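# Bin night at robot club

November already, and the Fuvesdale picking challenge is creeping up on us!
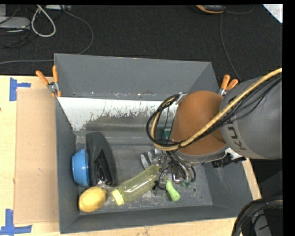 *Going in for the bottle, with the lemon and the iron still to come.*

So, for anyone who missed my last post: each team gets a bin of household bits, all jumbled up, and the arm has to lift them out one at a time. You get 15 minutes and a maximum of 100 points, and you lose 5 every time you drop something outside the bin (ask me how I know). Our team is called Moltotness, which began as a typo on the entry form and has sadly stuck.

I've been on grasp planning this term, which sounds grand and mostly means staring at a screen and muttering "no, not there" at a gripper. The bottle is my current nemesis. It's clear plastic, so the depth readings go all over the place, and our code, Swati, keeps deciding it's either much thinner than it is or not there at all. The yellow cap helps a bit. I've been trying to get Swati to find the cap first and work back along the body from there, and last night we had 2 clean lifts in a row, so I went home very pleased with myself.

The iron is another story. It's heavy, it's shiny, and when it's leaning on the bowl you really want to move one without sending the other flying. My vote is to leave it until last. I've been outvoted, so we're going for the bowl by its rim and hoping for the best!

Other jobs before the next session: slow down the approach near the walls, tidy up my awful variable names, and read the Hosura rules again, as that's the friendly we've got before the proper one. I think they let you choose your own starting pose but I need to check.

If anyone has a good trick for see-through objects, please leave it in the comments. I'll bring biscuits.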